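PRESS RELEASE
29/10/2018

Dromon toy and household swap goes back on the road with 3,000 things looking for a home

Hello from all of us at Dromon! I'm Heledd Gape, I started the swap at my own kitchen table, and I'm very pleased (and a bit tired) to tell you that we're opening our doors again at the Carretero Rooms for our biggest swap yet.

If you haven't been before, it's very simple. You bring a bag of clean toys or bits from the house that you've stopped using, you hand it over at the door, and you go home with a bag of somebody else's. No money for the things themselves, just £2 a family on the way in, which pays for the hall and the tea. Children under five come in free and usually leave with the most!

Last September we passed on 2,008 items in one afternoon. This time we've got 3,000 sorted and ready, and people are still ringing me up to ask if I'll take a box of jigsaws. (Yes, if the pieces are all there - please do count them first.)

The part everyone loves is the rummage baskets. We do have proper tables, with the books in rows and the board games stacked by age, and Trivari have kindly lent us their shelving again for the bigger toys. But it's the baskets that get the crowd. We pile them up with small things, all mixed together, and you just have to get your hands in. 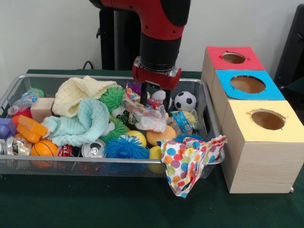 I did try sorting them once, balls in one and knitted things in another, and it was no fun at all. Half the pleasure is going in after a baseball and coming up with a spiky puffer toy with googly eyes. My own weakness is anything knitted, and I've been told off more than once for putting cloths aside before we open.

There will be 25 baskets this time, spread round the hall so that it isn't such a squash by the stage. Fivow are running the mending corner, so bring along the teddy with the loose ear or the truck that's lost a wheel and they'll have a go while you look round.

A few things we can't take, I'm afraid: car seats, cot mattresses, anything with a mains plug, and toys with pieces missing. Soft toys need a wash before they come to us.

Reporters and photographers are very welcome, and so are their children. Ask for me at the door - I'll be the one behind the tea urn.

Contact: Heledd Gape, Dromon, at the Carretero Rooms

ENDS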